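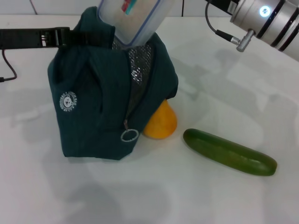
Bench three, lunch bag task: bag, fruit and cucumber on the table.

Board: Grippers and wrist cameras

overgaard_bench
We are comparing the Onine and Finum grippers on the lunch bag task and have logged 146 grasps to date. Our preliminary view favors the Finum on soft fabric. Comments are invited before we close the comparison in June.

lesance_ops
Please state whether both grippers ran under the same controller settings. Our site would not accept the ranking otherwise.
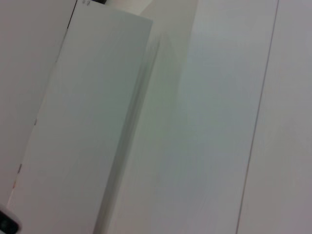 Manipulation Test Group, Overgaard Site

overgaard_bench
The settings were identical, with a closing delay of 2 seconds. The wrist view above concerns us more. Pale panels against a pale background leave the camera very little to work with.

finum_user5
I must disagree that this is a camera matter. A better head view would settle it, and the wrist camera could be dropped.

lesance_ops
We cannot support dropping it. The head view does not show the far side of the bag. We would shorten the exposure first.

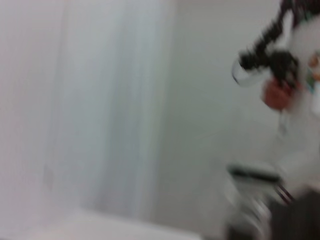
Wrist camera, motion blur with curtain and arm in view.

overgaard_bench
Agreed on exposure. We will repeat 5 grasps per gripper at the shorter setting and post the logs to this thread.

finum_user5
My objection stands, but I will review the logs. Kindly include the head view for each grasp.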